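Plendlow Play Library
Kitchen Corner: Toy Inspection Checklist with Comments
Month: March
Checked by: Slavica Omerović
Second check: Tavion Blackwood
Sets covered: Pruneck kitchen set, Polat sushi set

Mark each line OK, WATCH or PULL. WATCH means the item stays out but gets checked again next month. PULL means it goes in the gray bin in the office and is written in the repair book. Do not leave a line blank. If an item is out on loan, write LOAN.

1. Table and surface
1.1 Table steady when pushed from each side: OK
1.2 Edges and corners smooth to the hand: OK
1.3 Top wiped down with the mild cleaner: OK
Comment: Scuffs on the dark top are surface wear. Ran a fingernail over them and nothing lifts. S.O.

2. Sushi set
2.1 Each piece passed through the small parts tester: WATCH
2.2 Printed faces not flaking: OK
2.3 Tray free of cracks and sharp edges: OK
2.4 No bite marks or missing chunks: OK
Comment: The smallest toppings are close to the limit. This set stays on the over-3s table and does not go home with families who have a baby. T.B.

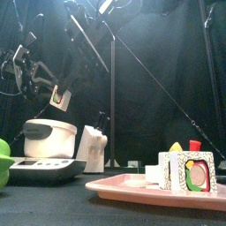 Sushi pieces and pink tray, with the rice cooker on the scale and the knife block beside it.

3. Rice cooker, scale and knife block
3.1 Rice cooker handle tight: OK
3.2 Rice cooker shell free of cracks: OK
3.3 Scale battery door closed with its screw: OK
3.4 Scale buttons do not stick: WATCH
3.5 Knives lift out of the block without force: OK
3.6 Knife edges blunt along the full length: OK
Comment: One scale button comes back up slowly. Cleaned around it with a dry cotton swab. If it is no better next month, change to PULL. Scale limit is 1000 grams, so no leaning on it. S.O.
Comment: Fumiko Fujimoto asked if the knife block could go on the lower shelf. Fine with me as long as it goes back there at closing. T.B.

4. Sink, pot and play food
4.1 Sink rim free of chips: OK
4.2 Sink dry inside before storage: OK
4.3 Pot handle secure, no pinch gap: OK
4.4 Corn and vegetables, seams closed: WATCH
4.5 Loose food matched to the set list: OK
Comment: Squeeze the hollow pieces over a paper towel. If water comes out, PULL. The corn has a seam that looks dull at one end. It held when I pressed it. S.O.
Comment: The set list for Pruneck says 16 food pieces. The old card in the lid says otherwise and should be thrown out. T.B.

5. Toaster
5.1 Lever goes down and returns: OK
5.2 Slot free of crumbs, paper and coins: PULL, then OK
5.3 Buttons firmly attached: OK
Comment: Found folded paper in the slot during the first check. Removed with tweezers and rechecked at 4:30, lever moves freely. S.O.
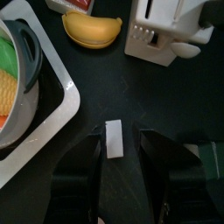

Can the play food be stored inside the pot overnight?
Only if the pot and the food are completely dry. After washing, leave everything on the rack until morning and pack it then.

6. Follow-up
6.1 Order a spare topping pack from Plisasus: Gerasimos Kontogiannis
6.2 Replace the set card in the Pruneck lid: Tavion Blackwood
6.3 Recheck scale button and corn seam: Slavica Omerović
6.4 New cotton swabs and paper towels, 6 packs: Uwe Hollmann

Signed sheet goes in the blue folder behind the loan desk. Keep the last 6 sheets and recycle anything older.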